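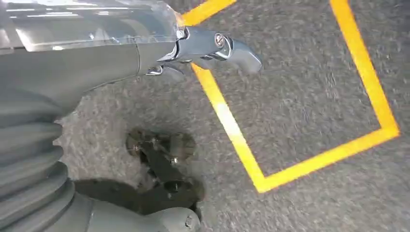
Floor Marking > Tape on Carpet

Will yellow tape hold on grey carpet?
Yes, on low pile. Vacuum first and press down with a roller. Allow 28 hours before wheeled traffic.

Can lines be moved later?
Yes. Peel slowly at a low angle -- adhesive left in the fibres comes out with Tenow remover.

How should corners be finished?
Overlap the ends, then trim square.

Related questions
Tape widths and colours
Marking concrete floors

Zavdale Floor Supplies | Contact: Fadwa Lamrani, ext. 526 | Back to top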